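Rimell Opens Orders for the Marsden, a Resoleable Work Boot With a Dress Boot's Manners

NANDALE, 2/26/24 – Hi, I'm Donnie MacAulay, and I make boots. I started Rimell because I was tired of owning two pairs of everything: one pair I could actually walk in, and one pair I could wear to a dinner without my wife looking at my feet. Today we're opening orders on the Marsden, the boot I've been trying to make ever since, and I'm so pleased with it that I asked to write this release myself (you can probably tell).

The Marsden is a six-inch lace-up with a plain toe, a slim rubber sole and a stitched welt, so any decent cobbler can put a new bottom on it when the old one wears through. It comes in three leathers: a dark brown that takes polish beautifully, a black, and a rough-out tan that I'd tell you to leave completely alone. Let it get scuffed! It looks better in July than it does coming out of the box.

The price is $680. I know that's real money. A boot built this way usually lands closer to $900 once it's gone through a distributor and a store, and we thought hard about going that route. In the end we decided to sell it ourselves, from our own workshop and our own website, and keep the number where it is.
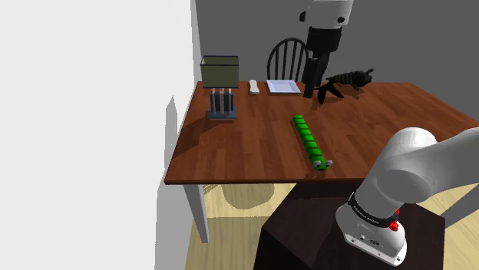
The part I want to talk about most is the last, the foot-shaped form a boot gets built around. Ours is called the Nendus, and it was drawn up by Gillespie Matheson, who has been shaping lasts since before I could tie my own laces. I went to him with a pile of complaints. My heel slips in most boots. My little toe gets crushed in nearly all of them. And every time somebody fixes the toe, the whole boot ends up looking like a loaf of bread.

Gillespie listened, grunted, and sent me home with a pair of test boots that were terrible. So was the next pair. The one after that fit like something I'd owned for years – roomy across the front, snug behind, with a toe that still looks trim under a pair of trousers. I wore them to the workshop every day for a whole winter, and we changed only the height of the instep before calling it done.

"Donnie wanted a wide boot that looked narrow," says Gillespie. "I told him everybody wants that. Then I got curious."

A few things people have already been asking me:

How do they fit? Go down a half size from your sneakers. If you're between sizes, or you wear thick socks most of the year, stay where you are. We make widths D and E for now, and I'd love to add EE if enough of you write in and ask.

Is there a break-in? Yes, a bit. The rough-out is soft from the first day, but the black and the brown will be stiff at the ankle for a week or two. Wear them around the house in the evening and leave the top hooks undone to begin with.

Can I return them? Of course. Try them on carpet, and if they aren't right, send them back within a month and we'll swap the size or refund you. Once you've worn them outside they're yours, but we'll still talk you through any fit trouble.

What about resoling? You can mail them back to us or take them to somebody local. I'd honestly be happy either way, as long as they don't go in the trash when the heel gets low.

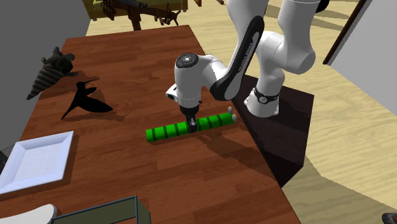

Ordering and Delivery

The first run is 1,000 pairs across all the colors and sizes, and we'll be making them in batches through the spring. Orders are open now on the Rimell website, and we ship in the order they come in. Your card isn't charged until your boots are boxed. If you'd like a particular size in the rough-out, I'd get in early, as that's the leather we have the least of.

If you're anywhere near Nandale, please come by and try a pair on. The showroom is the front half of the workshop, so it smells of glue and leather and there's usually a radio going. We can measure both your feet (they won't match, nobody's do) and you can walk up and down the hall as many times as you like.

A second run should follow in July, with a Chelsea version on the same last if the samples behave themselves. I've been wearing the first one this week and I already want to move the pull tab.

About Rimell

Rimell is a small bootmaker based in Nandale. We design, cut, last and stitch our footwear in one workshop and sell it directly to the people who wear it.

For the Press

Sample pairs are available on loan in the most common sizes, in the brown and the black. Gillespie and I are both glad to talk, though he'd rather do it in person and I'll talk to anybody on the phone. Please write to the press desk through the contact page on our website and include your shoe size with your request.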